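Re: Genwood lineup and the Sunday set times
From: Usha Mudaliar
Date: March 30, 2025
Print this message | E-mail this message

Krishnamoorthy Nadar wrote:
> Does anyone know if Arkon is still closing the second stage at Genwood?
> The poster has them under Palumbo now. I already have my ticket and
> would like to know before I book the late bus.

Arkon is still on the bill but no longer closing. They play 10 to 11 on the second stage, and Palumbo takes the last slot with the long techno set he did at Tirkness in September. The new times are on the festival site under the map.

The late bus leaves from the north gate and costs 39 dollars return. If you only want Arkon you can take the regular one – it runs until midnight.

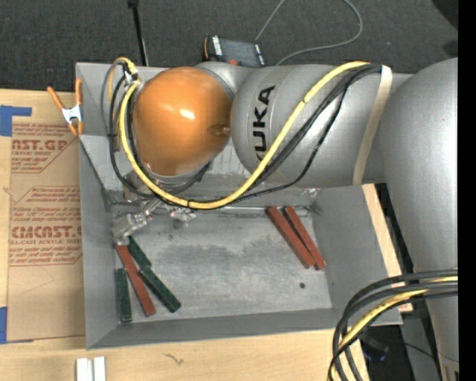
Camping is separate this year. You need a pass for each tent as well as your own ticket, and the passes are checked at the gate. Last year I saw people sent back to the box office with all their gear, so print yours or save it on your phone.

I have not heard the new Palumbo record yet. Chandrasekhar says the second half is slower, closer to house. If anyone recorded the Tirkness set I would like a copy.

Usha

Comments

Keerthana Sundaram: The regular bus was full by 11 last time. Get in line early.

R. Warrier: I have most of the Tirkness set, missing the first track. Will send.

Recent messages
Tirkness early tickets
Selling two mixers, local pickup
Re: Earplugs that don't kill the highs
Arkon remix, which version?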